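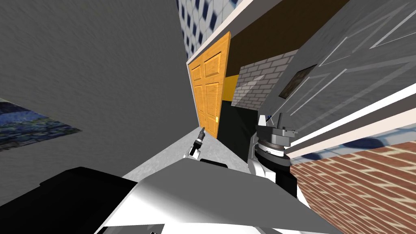
Week 4: Reviewing a packaged simulation kit
Service Robotics, second-year module
Notes by Ginevra Russo

Reading before the session: the Husura getting started guide, first two chapters. Bring your notes from January on joint limits.

What Husura is

Husura is a simulation kit for two-armed indoor robots. It is sold by Stimstead as a yearly licence and runs on an ordinary desktop with a decent graphics card. You get a robot model, a set of furnished rooms, a physics engine and a scripting layer in Python. The teaching licence costs 190 pounds per seat. The department has 13 seats, so you will work in pairs in the lab.

We use it in this module as something to be reviewed. By the end you should be able to write two pages telling a buyer what the kit does well, what it does badly and what you could not test.

The rooms

The rooms are generated from a list of surfaces and objects. The generator picks finishes for each wall separately, so a single room may have plain grey plaster, grey brick, panelling with white mouldings and patterned tiles, with an orange door in the corner. Students often take this for a fault in the files. It is a setting called surface variation, and it is on by default. A vision system trained only in tidy, matching rooms tends to do poorly elsewhere, and the setting is meant to help with that.

You can turn it off in the room file. For your review, run the same task with it on and with it off, and report both.

The robot model

The model has a white body and two arms, each with a gripper. Points to check:

Joint limits. Compare the values in the model file with the printed data sheet. Sveva Caputo found 2 that did not match in the last release and reported them to Stimstead. Check whether they have been put right.

Self-collision. Move each arm slowly across the body and see if the simulator stops it. Then do it quickly. Write down the speed at which the arm begins to pass through the shell, if it does.

Gripper contact. Close the gripper on the door handle and hold it for a minute of simulated time. Look for slipping or shaking.

Camera views

Any view can be attached to any part of the robot. A view fixed to a moving part turns with it, and then the walls and floor come out at steep angles and parts of the robot's own body take up much of the picture. Your detection code has to deal with that. Do not straighten the pictures by hand before you measure anything.

A fixed view is easier to read and you may use one for debugging. Say in your report which view each result came from.

Lighting is simple. Surfaces are lit evenly in most rooms, but openings without a lamp behind them go almost black. Depth readings from the simulated sensor are still correct there. A real sensor would not be so lucky, and a buyer ought to be told.

Comparison with Prosar

Prosar is the other kit we hold a licence for. It loads faster and its manual is better. It has fewer rooms and only one robot with two arms. Contact between gripper and object is handled more carefully, at the cost of speed. Benedetti's lecture notes, on the shelf in the lab, cover the contact method in more than 40 pages, and you need only the first section.

Coursework

Choose one task: opening a door, or reaching past the body to a point near the floor. Run it in both kits. Give the number of runs, the number that finished and the settings used. Put failed runs in a table with the stage at which each one stopped.

Hand in on paper to the module office by March 2, 2020. Scripts go in the shared folder under your pair number.

Questions about licences go to Sveva Caputo. If a seat is locked, log out of the machine fully and wait a few minutes before trying again.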